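Home Explore Notifications Lists Profile

Lindsay Henare
May, 9:40 pm

Okay, long one tonight, so get a cup of tea. I've been rewriting the part of Stiledau that decides which thing to pick up next, and I finally like it enough to talk about it!

The old planner scored every object by itself: how sure are we of its outline, how far is the reach, done. That's fine for a watch lying on its side. It's hopeless for a long string of beads in a tangle, where the outline is a guess and half of it is under the other half.

So now perception hands over 2 things for each item, a mask and a sort of "stringiness" number (Janelle Catacutan's idea, and her name for it too, bless her). Anything stringy gets 50 grasp candidates along its length, and we keep the ones farthest from a crossing.

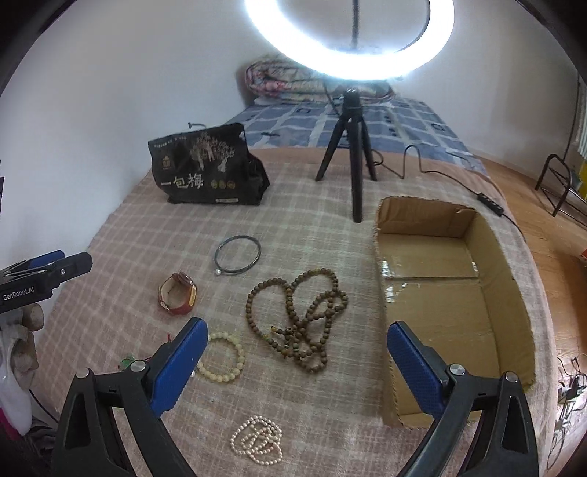 The other headache was glare. Shiny tape, shiny packaging, anything with a highlight on it, and the depth estimate goes off on a little holiday. I was masking bright patches by hand like a person with no self-respect. Now Borna flags them by comparing neighboring frames, and the planner simply trusts those pixels less.

Timing, for those who always ask (hello Goodwin channel!): the whole planning step has a budget of 200 milliseconds and it mostly stays inside it. Thin bangles are quick, coiled pearls are slow, and I still haven't worked out why two loops cost so much more than one.

Next up is the replay viewer, which currently makes you scrub backward to see why a grasp was rejected. Janelle wants the reason printed right beside the candidate and I think she's right, so that's my morning.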